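From: Bech
To: Vedora Small Homes list
Date: Friday, September 20, 2024
Subject: Re: table in the bedroom, does it ever stay clear?

> We've got a table in with the bed now that we've moved
> to the smaller place. Every evening it's buried in
> wrappers and carrier bags. Do you all clear it daily or
> just give in? And is the cloth worth the bother?

Oh, I do sympathise! Ours is the same sort of set-up, table on one side, bed with the pink blanket on the other, and everything that comes through the door lands on the checked cloth first. Shopping, boxes, little bottles, the lot. I used to leave it till the weekend and then spend half of Saturday sulking about it, so now I do bags first, every day, before I sit down.
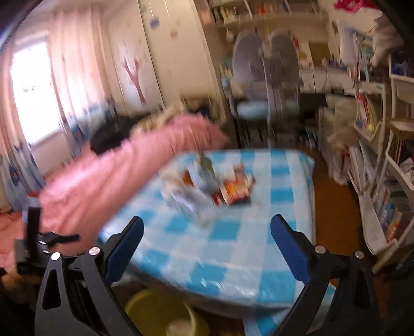 Do you wipe the cloth or wash it? I wipe it most days with a damp flannel and wash it when the blue starts looking grey, so every fortnight or thereabouts.

As for whether it's worth the bother, I'd say yes, but get a clear plastic sheet to go over the top (mine was 889 from the market in Plalov, which I thought was steep, but it has lasted since December). It does wrinkle near the front edge and I've given up trying to flatten it. I tried a hairdryer once - don't.

My order goes bags, wrappers, tissues, then food back to the kitchen. Carrots are my downfall, there's always one left behind on the table after I've put the rest away. 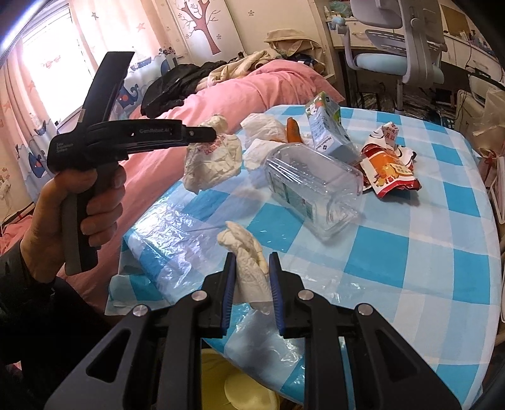 Then the bed, which in our house is really a second table with a blanket on it. Hats and coats get dumped there the minute the table is full, so if you only do the table you've just moved the problem two feet over. I've been eyeing up the hooks from Brarnia but they want 367 for the set and I'm not sure our wall would take them. Has anyone on here put some up in a rented place?

Bech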